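Wetbridge Home and Garden Board > Indoors > Kitchens and dining

Thread: Oilcloth or plain cotton for a small kitchen table?

suhak
We've moved to a smaller place in Wetbridge and the kitchen only takes a little table. It has a few marks on top so I want to keep it covered. Cotton looks nicer to me but I have two children who spill everything. Wipe-clean would be easier but I remember my gran's going sticky in summer. What do people use day to day?

walid_akl
Oilcloth, no question. We have had the same piece for 13 years. Wipe it after tea and you're done. The sticky ones are the cheap thin vinyl. Get one with a cloth backing and put nothing hot straight on it.

Majdi K
Cotton for me. I can't stand the feel of plastic under my arms when I'm eating. Buy two the same, one on and one in the wash. They go in at 40 with the tea towels.

walid_akl
Two cloths, a wash every other day and then the ironing. No thanks.

Majdi K
I don't iron them. Pull it straight while it's damp and hang it over the door. Checks hide creases anyway, plain white doesn't.

imadm
Agree about checks. Pink and white on a small table with dark legs, hanging over the edges so the corners fall down a bit. Light grey floor so it needed some colour in there.

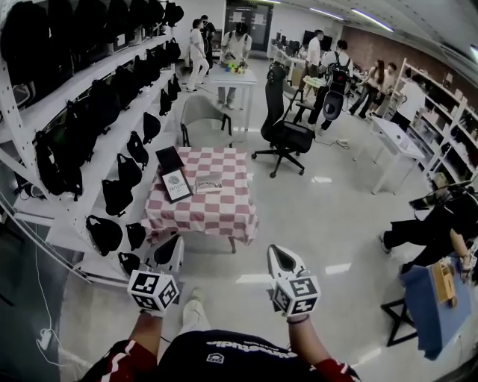 Re: what size to buy

suhak
Thanks all. Imad, I like the pink. How much overhang do people leave? Mine is a square table and I don't want the youngest pulling it down.

issa_masri
Measure the top, then add the drop twice, once for each side. People forget the second side and end up with a cloth that barely covers. For a table in daily use I'd keep the drop short. If you want a 130 cm cloth, check what that leaves you each side before you order.

Also wash cotton before you cut or hem it. Mine shrank enough to notice and I'd already sewn it.

walid_akl
Clips. Metal ones that grip the table edge. Won't stop a determined toddler but they stop it sliding.

Majdi K
Clips mark soft wood. Put a felt liner underneath, it holds the cloth still and saves the table if someone puts a mug down.

issa_masri
Felt gets wet and stays wet though. With children spilling I wouldn't. I had one go musty and had to throw it out.

Majdi K
You have to lift it and dry it, obviously.

imadm
Lozano on the market does cotton off the roll and will cut to length. Mallberg has the oilcloth but the choice was poor when I went in May. Prullel is dearer and I couldn't see much difference.

suhak
Going to try checked cotton first, two of them like Majdi says, no liner for now. If it's a nuisance I'll get oilcloth. Does anyone know if Lozano hems as well or do I have to do that myself?

issa_masri
They didn't for me. Iron-on tape does the job if you don't sew, but it starts to lift after a lot of washes.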